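About Us

Hi, I'm Amos! Come in, wipe your feet, mind the dog. Sendirano is a very small bread school in Nornivcombe, and if you've landed on this page you're probably wondering whether we're the kind of place where you'll get told off for having a store-bought starter. We are not. I've killed four starters of my own and I still teach for a living.

I didn't set out to run a school. I worked nights at the Boutros bakery for eleven years, first on the ovens, then on shaping, then on pretty much anything that needed doing before sunrise. I loved it and it wore me right out. When my knees started to complain I cut back to weekends, and a neighbor asked if I'd show her how to make the rye we used to sell on the corner. So I did, in my kitchen, with my terrible little oven that ran hot on the left side. She brought her sister the next time. Then her sister brought two people from choir, and my kitchen was full, and somebody was sitting on the washing machine with a bowl in her lap, and I thought, well, maybe there's something in this.

The name comes from a song my grandmother used to sing while she kneaded. I've never found the song written down anywhere and it's possible she made it up. I spell it the way it sounded to me at age six.

Who teaches

Mostly me. I do the beginner days, the rye and whole grain days, and the long sourdough course. Grigoris Karagiannis does flatbreads, filled pies and anything with phyllo in it, and he is much more patient than I am (ask anyone who has tried to stretch phyllo across a table and put an elbow through it). Grigoris and I met on the Boutros night shift. He left before I did and cooked in other people's restaurants for a good while, and I pestered him until he agreed to teach one class. He's still here, so I guess he liked it.

We don't have a fancy certificate on the wall. What we've got is a lot of loaves behind us, good and bad, and we're happy to talk about the bad ones. Grigoris once forgot the salt in an entire morning's dough. I once fell asleep sitting up and turned 89 baguettes into charcoal. I know it was 89 because I had to write it down for the boss!

What a class is like

A beginner day starts at nine with coffee and ends when the last loaf comes out, which is usually a little after three. You'll make a plain white tin loaf, a slow loaf that you take home as dough and bake the next morning, and a tray of rolls that mostly get eaten at lunch. Everybody works at their own spot and does their own mixing by hand. We do have a mixer and I'm not against them, but I want you to feel what dough does when it comes together, and you can't get that from watching a hook go around.

Lunch is soup, cheese, whatever the garden is up to, and bread (obviously). If there's something you can't eat, tell us when you book and we'll sort it out. The one thing we can't do is gluten free. There's flour in the air, in the drawers and, I'm fairly sure, in my car, so please don't risk it with us if you have celiac disease.

The long sourdough course runs over 3 weekends, and people come out the other side a bit obsessed. You'll get a jar of our starter to keep. It's a cheerful, forgiving one that has been through a fridge breakdown and a house move, and it'll put up with a lot from you.

Kids are welcome on the pizza mornings from age seven up, as long as they bring a grown-up who doesn't mind getting messy too.

Our flour

I could go on about flour all day, so I'll try to keep this short. Nearly all of ours comes from Berkum, a water mill up the valley that grinds on stone. Their whole wheat smells like a hay barn in July and it drinks up water like you wouldn't believe, so our recipes for it are wetter than what you'll find in most books. If you go home and use supermarket flour, hold back a splash of water to begin with and see how the dough feels. We print that on the recipe sheets too, and people still email me photos of puddles. Please keep emailing me the puddles, I enjoy them.

We sell Berkum flour in small bags after class at the price we pay for it. Bring a tote.

The building

We moved out of my kitchen and into the old seed store behind the feed shop, and it took us the best part of a year to get it how we wanted. It's got big windows, a drain in the floor (you have no idea how happy that drain makes me) and a deck oven that we bought secondhand and had to bring in through the wall. The door was two inches too narrow. My brother-in-law took the bricks out and then put them back, and he still mentions it at Thanksgiving.

There's parking in the yard and a step at the front, with a ramp around the side. If standing for a long stretch is hard for you, let us know and we'll set you up at the low table. A fair number of our regulars like it better there anyway.

Things people ask me

Do I need to bring anything? An apron if you're fond of yours. We have spares, though they've seen some life. Closed shoes, please.

How many people are in a class? Never more than 20, and that's only for pizza mornings. The sourdough course is a lot smaller.

Can I buy a class for somebody else? Yes, and vouchers don't run out. A man turned up last year with one so old it had my kitchen address on it. He made a very nice rye.

Will my bread be any good? It'll be warm and you'll have made it, so you're going to think it's wonderful. After that it's practice.

Keeping in touch

I send out a newsletter when I remember to. It goes to 400 people now, and it's got one recipe, the new class dates and usually a complaint about the weather. You can sign up at the front desk or just write and ask me to add you. If you have a question about a loaf that went wrong, send that too, and tell me what flour you used and how warm your kitchen was. I answer in the evenings once the dishes are done, so give me a day or two.
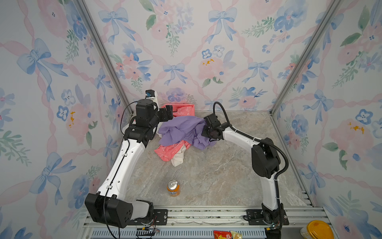

Photos of your crumb are a big help as well, so cut the loaf straight down the middle before you write. And if you're passing through Nornivcombe on a bake day, knock on the side door. There's nearly always a heel of something going spare, and Grigoris makes the coffee strong.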